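Thread on washing dishes by hand in a rental kitchen with a stone counter and no dishwasher. Mostly about drying, because drying is where the counter space goes. Long.

1/ Background. The apartment is on Paden, second floor, one run of counter with the sink at the left end. I measured the usable area to the right of the sink before buying anything: 964 square inches. That has to hold the rack, the dishes waiting to be washed, and any cooking that is still going on.

2/ The first rack was plastic, two-tier, from the previous tenant. Capacity was fine. The problem was the drip tray, which had a lip all the way around and no outlet. Water stayed in it until someone tipped it out. The corners grew a pink film in under a week in September.

3/ Pink film is usually a bacterium that likes standing water and soap residue. Hot water and dish soap remove it. It returns on the same schedule unless the standing water goes away. So the tray was the actual fault and scrubbing it was maintenance on a fault.

4/ Replacement requirements, in order: open wire base, metal, no tray or a removable one, footprint under a third of the counter. I did not care about cup hooks, a cutlery caddy, or a second tier.

5/ Ended up with a stainless one from Fawzy, the kitchen supply place behind the bus depot. No brand that I can find on it. They had two sizes out on the shelf and I took the smaller.

6/ Slot spacing matters more than total length. Most racks are sold by how many plates they hold, and that number assumes flat dinner plates. Coupe plates and shallow bowls take up two slots each. If your everyday dishes have any curve to them, cut the advertised capacity in half before you compare.

7/ Bring a plate to the store. I brought one wrapped in a dish towel. Stand it in the rack, let go, and tap the rim. If it rocks more than a finger width it will lean on its neighbor, and two touching plates dry slowly along the contact line.

8/ Angle. A plate leaning back slightly sheds water from the face and holds it at the foot ring. A plate facing the other way does the reverse. Neither is wrong. I face them all the same direction so the gaps stay even.

9/ The foot ring is the part that stays wet longest in every arrangement I have tried. It is unglazed on a lot of stoneware and it holds water like a sponge. Wipe it with a towel before the plate goes in the cabinet or you get a ring on the shelf liner.

10/ Wash order, since it drives the load order: glasses, cutlery, plates, bowls, then pans. Pans last because of the grease. I have seen people argue for bowls before plates. It makes no difference to the water, but plates first means they get the good slots.

11/ Bowls go in last and at an angle over the front wires, open side down but never flat. Flat on a counter traps a disk of wet air underneath. Come back in the morning and the inside is still fogged.

12/ If a bowl has to sit on the counter, put a chopstick under one side of the rim. Cheap ones from takeout work. That gap is enough.

13/ Someone is going to ask about dish mats. I used one for seven months. It works on the day you wash it. After that you are drying clean dishes on a damp cloth that has been on a counter all week. Mine now lives under the coffee grinder.

14/ On to the counter itself. White marble, polished. It looks like a sensible surface for a kitchen until you own a lemon. Acid etches the polish, and an etch is a change in the stone, so no cleaner takes it out.

15/ Drips from a rack are a smaller problem than acid, but hard water leaves calcium on polished stone and you cannot use vinegar on it, for the reason in 14. That removes the standard fix for limescale from the list.

16/ What does work: wipe under the rack once a day with a cloth that is barely wet, then again with a dry one. The second pass does most of the work. Mineral spots come from water that was left to evaporate, so take the water away first.

17/ The other thing polished white stone does is show crumbs. Every speck reads from across the room. Gray laminate in my last place hid a lot and I cleaned it less often as a result. I am not sure which of those two counters was the dirtier one. 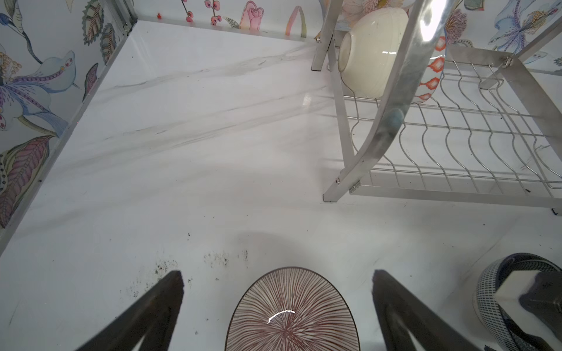

18/ Crumbs and racks interact badly. A crumb that gets under a wire foot turns to paste the next time water drips there, and the paste dries hard. Lift the rack when you wipe. Sliding it drags grit across the polish, and fine scratches in polished marble show up in raking light every evening.

19/ Dry first, then wet. Brush loose crumbs into your hand or a dustpan with a dry cloth, then follow with the damp one. Doing it the other way spreads them into a thin film, and you will be wiping three times.

20/ Soap: pH neutral, a few drops in a quart of warm water. Regular dish soap is fine on sealed marble in small amounts. It builds up as a dull haze if you never rinse. If the counter looks cloudy and it is not etched, try two rounds of plain water before you buy anything.

21/ I did buy something. Grerumura stone cleaner, the unscented one. It performed the same as diluted dish soap on my counter and cost a good deal more. The bottle is useful. I refill it with the mix from 20.

22/ Sealer check, takes a few minutes: put a spoonful of water on the stone, wait fifteen, wipe. A darker patch means water got in and the sealer is done. Do it near the sink, where it wears first. The far end of the counter will pass for years and tell you nothing.

23/ Rack maintenance. Stainless does rust, mostly at the welds and around any screws, where water sits and the finish is thinnest. Orange dots there are surface rust. A nylon pad and baking soda paste will take them off. Do that in the sink and keep the paste off the stone.

24/ Check the screws while you are at it. Mine had worked a quarter turn loose after the first couple of months, and the whole rack had a slight sway when loaded on one side. Hand tight plus a little. The threads are soft.

25/ Do not use steel wool on the rack. It leaves particles behind, the particles rust, and you will blame the rack.

26/ Total time per day with this setup: washing is unchanged, the counter wipe is two minutes, the rack gets a proper scrub every other week. The old tray took longer than that by itself and still smelled.

27/ Cost, for those who asked last time: the rack was the only real expense. Cloths are the flat-weave cotton kind from Stutport, sold in bundles. Wash them hot without fabric softener. Softener coats the cotton and they stop absorbing.

28/ Correction to 10. Anything with egg or dough on it gets pulled out of order and soaked in cold water at the start. Hot water sets both. I do this automatically and forgot to write it down.

29/ Open question, if anyone has data: does towel drying plates right away leave fewer water spots than a rack with good airflow, at the same hardness? My impression is yes for glass and no difference for glazed stoneware, but I have only tested it with one set of dishes and one tap.

30/ Replies about getting a countertop dishwasher: I measured. It would take the rack's space and most of the rest, and the only outlet on that side is shared with the kettle. Replies about sink-mounted racks are welcome, especially if yours sits over an undermount sink without sliding around.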